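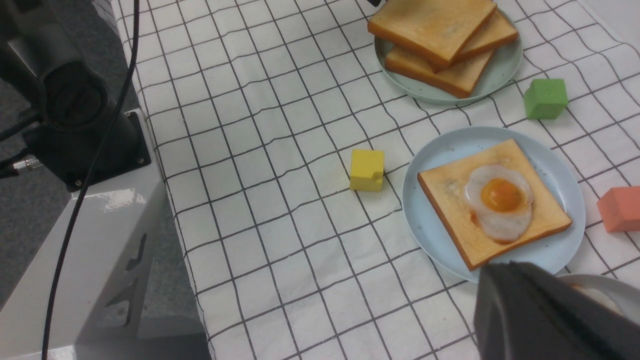 Jaqueline Orozco wrote to us on the evening after the open day: I came for my son and stayed for myself. I had expected the robots to be much faster, and after a few minutes I was glad that they were slow, as I could follow each movement and guess what would come next. Will you do it again in the autumn, and could it be on a Saturday?

We thank Jaqueline for her message, and we can answer yes to the first question. The second one depends on the building.

Open day at the Lutby workshop: the breakfast table

On Tuesday we opened our doors in Wanstead to neighbours, parents and everybody who had read the notice in the library window. It was our first open day with the Neto project, in which two robot arms work at one table and prepare a simple breakfast plate. The task is easy to tell: take a slice of toast from one plate, put it on another, and then lay a fried egg on top of it. Our visitors understood it at once, and this was the reason we chose it for the day and left the sorting of machine parts for another time.

The first group came at 2 in the afternoon and the last one left shortly after 6. Each group watched several rounds and could then speak with the team. We had planned ten minutes for questions. It was too little, and the later groups had to wait in the corridor, for which we apologise once more. The tea was there, at least.

Toast and egg

Most of the questions were about the egg. A fried egg bends, it slides, and it has a soft part which must not be pressed. Bread looks more friendly, but it gives its own trouble. When slices lie on top of each other, the gripper must come between them at the right height, or it takes two instead of one. During the afternoon this happened more than once, and one small boy was so pleased with it that he asked us to do it wrong again.
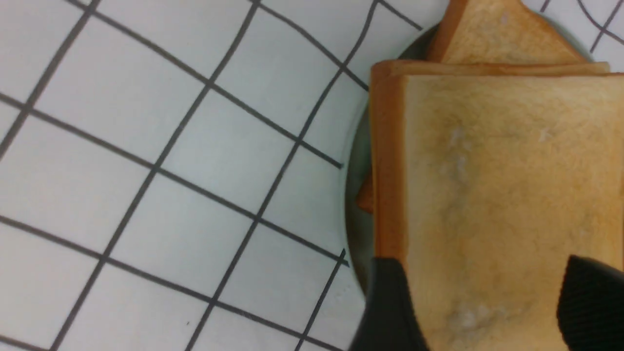

Ilango Venkataraman, who looks after the grippers, spent a long time on this matter with the visitors of the second group. He let them try with their own hands: pick up the top slice with two fingers only, without bending the wrist. It is harder than one believes. He also explained that the arm does not know what "soft" is. It knows how far its fingers have closed and what its cameras see, and from this it must decide when to stop.

One visitor wished to know how many times the arms have practised. On the morning of the open day the counter in our log stood at 3,356 rounds. The first 1,000 of them were made with bread alone, before any egg was allowed on the table. Not all of these rounds were good ones, and we keep the bad ones also, as they are useful to us.

The cloth and the cubes

Several people asked about the white cloth with the thin black squares. It is from a household shop, and we like it because a person can easily see on it how far a plate has been moved. It makes wrinkles, and we do not iron it. In a kitchen there would be wrinkles too.

The coloured cubes do not belong to the breakfast. They are there to be left alone. An arm which has learned to pick up things should also learn that some things on the table are not its business, and so we put them in other positions between the rounds. The younger visitors were allowed to choose the new places for them, and they chose very difficult ones.

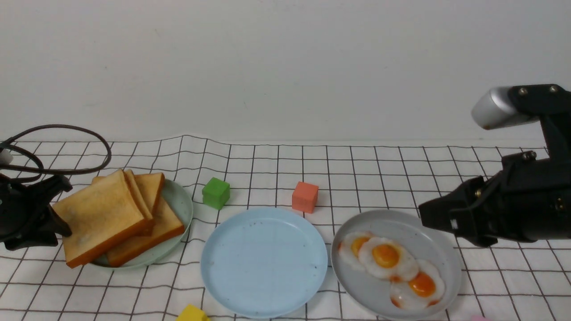
With two arms there is also the matter of who goes first. In our set-up each arm has its own side of the table, and the middle is shared. If both wish to enter the middle, one of them waits. A lady from the last group compared this with her own kitchen on a Sunday, where she has no such rule and would like one.

We were also asked when such a machine can be bought. We had to disappoint. Neto is a study of how two arms can share a small space, and it will stay in the workshop. What we learn goes into our daily work, above all into the packing table which we are building together with Unnithan. That table has no food on it at all.

Practical notes

The next open day is planned for the autumn. We will make the groups smaller and the time for questions longer. The notice will again hang in the library window, and you can also leave your address at our front desk if you prefer to get a letter.

A blue children's scarf and an umbrella were left in the corridor. Both can be collected at the desk in the mornings.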